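Open day working group -- notes of the July meeting

Present: Leanne Bellamy (chair), Damian Baran, Prapai Sangkhawat, Yae Mizuno
Apologies: Duván Tello

1. Notes of the last meeting
Agreed with one correction. The coach from Sondlow leaves at 9.30, not 9.

2. Simulation demonstration
Damian went through the table demonstration planned for the Inthanon room. Visitors will watch the simulated arm on the large screen -- the real one stays in the workshop. The table is laid with a plate, a bowl and a black box, and the arm works from its stand beside it. Yae asked for the views to be shown at a size people at the back can follow.

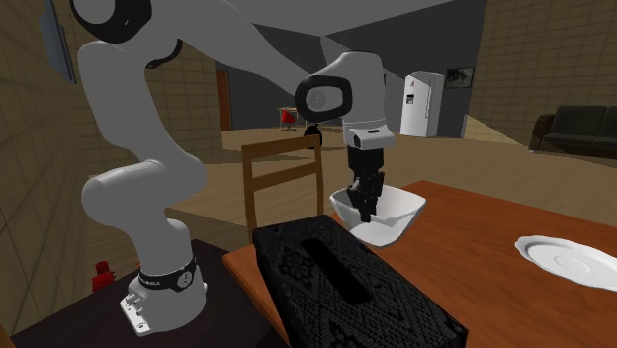
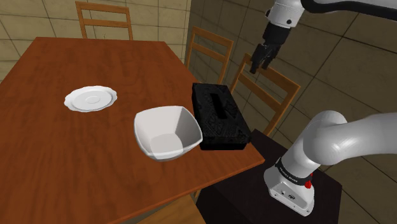 Renders: Damian Baran, Cisanano simulation

Prapai said the first view was better for showing the fingers at the bowl, and the second for showing how the table is laid out. Leanne asked whether both could be on screen together. Damian will try it, but the older laptop may not cope.

Each group will have 40 visitors. There will be two showings, one before lunch and one after.

3. Costs
Prurnuveo has quoted £2470 for the screen and sound. Leanne thought this was high and will ask for a price without the second speaker set.

4. Actions
Damian -- test both views on the older laptop.
Leanne -- go back to Prurnuveo.
Yae -- draft the visitor sheet and send it to Duván for checking.

5. Any other business
Prapai reported that the side gate sticks. Leanne to report it.

Meeting closed at 4.15.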